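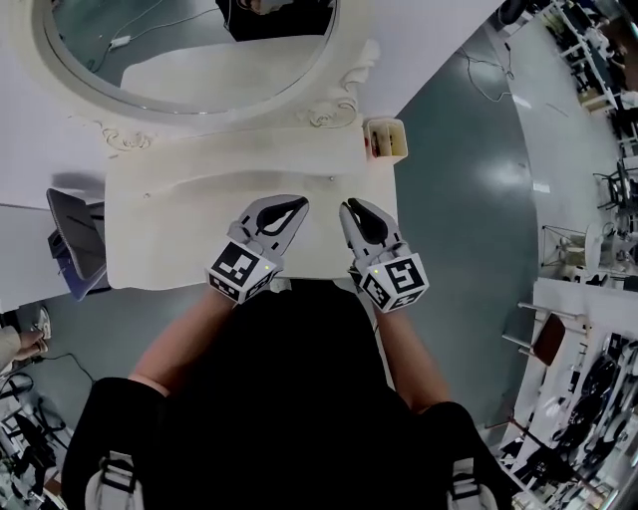
Flesside Teaching-by-Hand Group, shop notebook

July, 2:16 pm. Vanity station, Twal task set. Target is 50 usable demos before anyone gets to go home. Both grippers start open over the tabletop, tips up, then down to work. Checked the green light on each before the first take. Last week I did 16 takes with one of them asleep and learned a lot about myself.

The mirror is the interesting part. Bruvham tracks the marker cubes, and a mirror is very generous with extra cubes. Told it to ignore anything inside the oval. It agreed, in its way: error 389, twice, then silence.

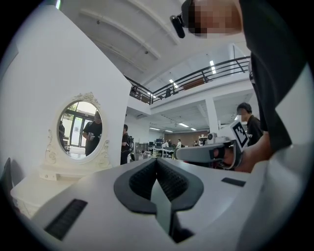
Gunau

4:50 pm. Two operators' worth of opinions on how fast to move. My vote is slow. The policy copies everything, including the little flourish I do at the end of a reach, so I'm trying to quit the flourish.

Marker square on top of the gripper needs to stay flat and clean. Wipe it, don't pick at the corners.

To do: redo the elbow-height note, rename the takes I saved as "good" and "good2", ask for a second mirror mask before the next set.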